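Grurico Adds Compartment Tray to Gutar Desktop Refreshment Range

February
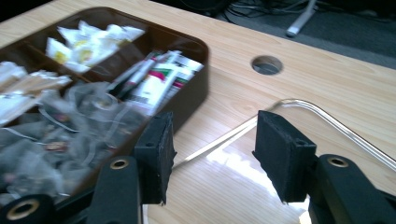
Brown plastic organizer tray stocked with tea bags, sachets and white packets on a wood-grain desk.

Grurico has added a divided organizer tray to Gutar, its line of refreshment supplies for offices without a staffed kitchen. The tray is sold under the product name Aro and is available to contract customers from the Pattinasarany warehouse.

Aro is molded in dark brown plastic with rounded corners and raised walls. Separate compartments hold tea bags, upright sachets, small packets and paper-sleeved sticks. The largest compartment is intended for tea bags, the item with the highest turnover in Gutar accounts.

The empty tray weighs 700 grams. It is supplied singly or in cartons, and refills are ordered by compartment. Customers with an existing Gutar contract can add trays without changing their delivery schedule.

"Most of our accounts kept tea in the shipping box and sticks in a cup," said Eyerusalem Demissie, product manager at Grurico. "Restocking took longer than it should, and items ran out before anyone reordered."

Grurico tested the tray at 78 customer sites before release. Mitiku Feyisa, who managed the trial, said that wall height was reduced once during testing so that sachets could be removed with one hand.

The tray should be washed by hand with mild detergent and dried before refilling. Order code: 1405.

Media contact: Grurico Press Office, extension 275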